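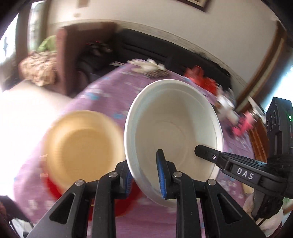 Fig. 1. The big white tub, tipped so you can see into it, with the pale-yellow one to its left.

Household Skills, module 3511
Session 4 notes: tubs, basins and washing by hand
Nazar Skoryk, Humik Evening Classes

These are the notes I promised on Wednesday, tidied up a bit from my own scribbles. Several of you asked for the part on choosing a tub in writing, so I've put that first and given it more space than it got on the night (we spent far too long on jumpers, which was my fault, I brought too many). If you missed the session you should be able to follow this without having been there, but do have a go at home with an old jumper before next week.

Choosing a tub

Look at the rim first. A thick rolled rim like the one in Fig. 1 is what I want on anything big, and I'd pay a bit more to get it. You carry a full tub by the rim, and a thin sharp one digs into your fingers horribly by the time you've got from the sink to the back door. A rolled rim also stiffens the whole thing up. Take a cheap tub with a thin edge, fill it, and pick it up with one hand on each side: it goes oval and slops down your front. I have done this in my socks.

Round or oblong? I like round for washing. You can swish things about in a circle and there are no corners for the grit to hide in. Oblong fits better in a sink and stacks better in a cupboard, so if you're short of space you may end up with oblong whatever I say.

Then look inside. Lots of round tubs have a ridge in the base, and you can make out a faint circular one in the white tub in the photo. Run your fingertips round it when you're cleaning up. Soap scum settles along a ridge like that and so do fibres, and the next pale thing you wash will pick the lot up. An old toothbrush does the job.

I prefer a pale inside. White or cream, I don't mind which, but I want to see the colour of the water. When you wash something dark and red for the first time you need to know straight away if the dye is coming out, and in a navy blue tub you won't find out until it's on your towels!

Size. My everyday tub at home holds 16 litres to the brim, and I never fill it beyond two thirds. That does one adult jumper or three or four small things. People tend to buy too small, then they cram a jumper in and it comes out creased and half rinsed. On the other hand, water is heavy, a kilo for every litre, so if your back or your wrists aren't good, leave the tub where it is and fill and empty it with a jug.

You also want a second, smaller one. Mine is 22 cm across and it gets used for dissolving the wash, for soaking collars, and for holding pegs when I'm at the line. Different colours are handy so you don't muddle them. Which brings me to the rule we had a small argument about: keep laundry tubs for laundry and food bowls for food. Gulping down a trace of soap won't finish you off, but stain removers are another matter, and scratches hold on to things. If you have two that look alike, write on the bottom with a permanent marker.

I was asked where to buy. Harasym, the hardware shop by the bus stop, has a stack of round ones just inside the door, and the market at Remen on a good day has them cheaper. Turn them over and check for cracks under the rim before you pay.

Before you start

Wipe the tub out. I know it looks clean. It's been in the cupboard with the dusters.

Put it at a height where you can stand up straight. On a table, on the draining board, on a sturdy stool in the bath if you must. Kneeling on the floor over a tub is fine for five minutes and dreadful after that.

Fill it before the clothes go in. Water, then wash, then stir with your hand until it's all dissolved, then the jumper. If you pour liquid straight onto dry wool it sits in one spot and takes ages to rinse out.

Water temperature for wool: lukewarm, so that it feels like nothing much on the inside of your wrist. Keep the rinse the same. It's the sudden change together with rubbing that felts a jumper, and once it's felted it's a tea cosy.

How much wash? I use Wollenel, because it's what I've always had in the cupboard, and any mild wool wash will do. Go by the back of the bottle and then be a little mean with it. Nearly everyone in the room on Wednesday used too much, and you could tell from the number of rinses.

Washing a jumper, step by step

1. Turn it inside out. Check the pockets if there are any. (A tissue. There is always a tissue.)

2. Lower it in flat and press it down gently with open hands until the air has come out.

3. Leave it ten minutes. You don't need to do anything to it. Go and put the kettle on.

4. Squeeze the cuffs, the neck and the underarms a few times. Squeeze, don't rub, and don't twist.

5. Tip the tub slowly over the sink with one hand flat against the jumper, so the water runs out and the jumper stays put against the side. This is another place where the rim matters, you need something to hang on to with the other hand.

6. Press the water out against the wall of the tub. Then lift the jumper out in one bundle, with both hands underneath. If you pick it up by the shoulders while it's full of water the sleeves will grow, and I've seen them reach the knees.

7. Rinse the tub itself before you refill it. People skip this and then wonder why the rinse water is foamy.

8. Fresh water, jumper back in, press and swish, tip out. Usually twice. Three times if you were heavy-handed with the bottle.

9. Roll it in a towel, lean on the roll, unroll it and dry it flat. We'll do drying and reshaping properly next week, so for now any flat surface with a dry towel on it will do, out of the sun.

Two tubs or one?

With two big tubs you can have the wash in one and the rinse waiting in the other, and the whole business takes half the time. If you've got the room, do it that way. I used one for years in a flat with a very small kitchen and got on perfectly well, just with more walking back and forth.

If you do use two, set them side by side with the wash on your left and the rinse on your right (or swap them if you're left-handed). Do the pale things first and work towards the dark, changing the water when you wouldn't want to put your face in it.

Looking after the tubs

Empty, rinse, wipe, and stand them on their edge to dry. If you stack them damp they stick together, and I've had to run hot water over the outside one to get a pair apart. A folded cloth between them stops it happening.

Limescale: white vinegar and warm water, half an hour, then a soft cloth. No scouring powder and no wire wool, as a scratched tub snags fine knits. To check for snags, pull an old pair of tights over your hand and stroke the inside. If the tights catch, a jumper will too, and that tub can retire to the garden.

Dye stains on a pale tub won't always shift. A paste of bicarbonate of soda is worth a try. If it's still pink after two goes, it's pink, and as long as nothing comes off on a damp white cloth you can carry on using it.

For next week

Bring one woollen thing you don't mind practising on, already washed at home following the steps above, and two old towels. Bring your small basin if you've got one. I'll have the big ones.

We're in room 2813 again, upstairs, and please come in by the side door, the front is locked after six. There are two sinks up there but only one has a plug that fits.

Questions I didn't get to: silk scarves and feather pillows. Silk is in session 6. Pillows are a launderette job in my opinion, though I'm happy to be argued with over the tea break.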